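Marlene Bastos has eleven minutes before the next school group and wants to spend them on cucumbers.

"They roll," she says. "Everything rolls. You put a cucumber in a slanted crate and it has ideas."

She runs the practice shop at Totell, a training center for people going into their first grocery job. One room, a produce stand, some baskets, a till that prints but doesn't charge. Opened in February. No real food in it anywhere, which was her decision and one she still gets asked about.

Why imitation? Cost, mostly. The first plan was real fruit, and she did the math on it. "We would of been throwing out mangoes every week. For what? To teach somebody how to stack a mango." She bought 1,206 pieces from a supplier called Flurkholm instead, some good, some not so good. The lemons are too light. The mangoes she likes.

"The color is right on them. Red going into green, a bit of orange. A real pile looks like that, they're never all the same."

The stand itself came from Esquivel, a store fitter that was clearing out a warehouse. Wood shelf on top, black metal frame, crates leaning below. She paid 2,000 for it, delivered, and had to take the door off to get it in. Put the door back on the same night. It still sticks.

We talk standing up because somebody borrowed the chairs. Bastos fixes things while she answers - turns a lemon, pushes a gourd back down. The layout has been changed more often than she wants to say. Mangoes started on the bottom. They went up top because trainees kept reaching over them to get at the greens and knocking them on the floor. The greens went low, long ones together.

"Long with long. Gourds, cucumbers, they lie the same way so they hold each other up. That took me weeks and my mother could of told me in a second."

The wire baskets were the last thing to arrive. She wanted wire and got some argument over it. Plastic is quieter and lighter, but she says with wire you can see what's in there from the side, and a trainee learns to look before adding something heavy on top of something soft.

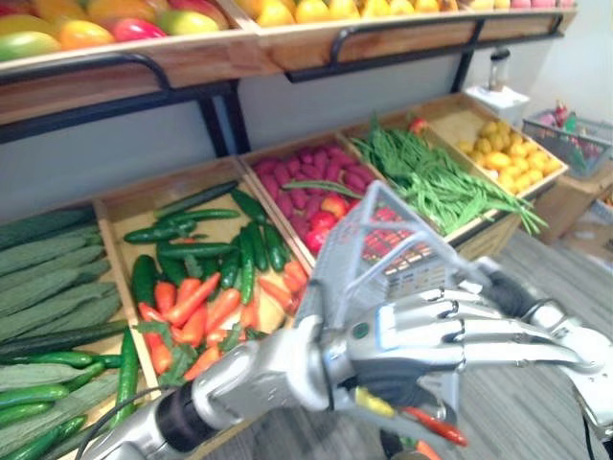 Not everyone is sold on the crates, and Baltazar Olvera thinks they are pitched too steep. A real shop would never get away with that angle, he told me, the bottom row takes all the weight and with true fruit you'd have bruises by noon. He would drop the front, put a strip of something grippy in the base and leave the top shelf alone. He also said the baskets were fine. "Better than fine. Keep the baskets."

Bastos has heard it before. "He's right about bruises. Mine don't bruise." Then, after a second: "I'll try the strip."

The exercise she's proudest of is also the dullest. A trainee gets a written list, a basket, and has to fill it in an order that makes sense. Hard stuff first. Nothing round left loose at the top. Then they put it all back, every piece to its own crate, and the putting back is where it gets slow. 33 trainees have been through so far and she says the ones who hurry the return always end up with a cucumber in the wrong place.

Does she mind? "I mind a little. A customer wants a gourd, they get a cucumber, whatever. But then the next person copies it. By the afternoon you have a salad."

What would she change, given the money? A scale, first thing. A working one with a tray, so people can practice weighing. More leafy things - the fake lettuce she was sent looked like a shower sponge and went back. Better lemons. Maybe a second stand so two people can work without bumping hips.

No plans for real produce. She did bring in an actual bag of onions once, for the skins, becuase you can't fake the skins. It was swept up for days.

The school group is early. She pushes one more cucumber into line and goes to get the door, which sticks.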